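Speaker notes, Hillville session, second talk of the morning

Good morning, and thank you to Mwende Simiyu for the introduction. (Wait for the door to close.)

I will speak about shot blasting of spring parts, and how our small company, Wanex, started to offer it to other shops. Brian Mabula and I began with one used machine in Mundville. In the first year we had 4 customers, and one of them was my former employer.

Slide 2. Explain the process slowly. Small steel balls hit the surface and leave it in compression. A crack has more difficulty to start there. Do not go into the formulas, Hamisi Nyaga will cover them after lunch.

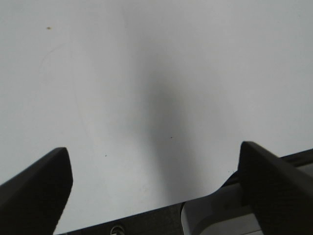 Slide 3. Coverage. The customer asks for 100 percent, and many people think they can judge this by eye. We check with a magnifier on each first part, and we keep the test strips for 90 days. Tell the story of the batch of 1290 springs which we had to treat again in August. The nozzle was worn and we had not measured it. Say clearly that it was our mistake.

Slide 4. Costs. Here I should be careful, the prices on the slide are without transport. Pause for questions.

If somebody asks about laser equipment: we do not own it. Elibariki Langat has compared both methods and can answer better than me.

Last slide, contact details. Remind them that sample parts can be left at the desk until 4 p.m.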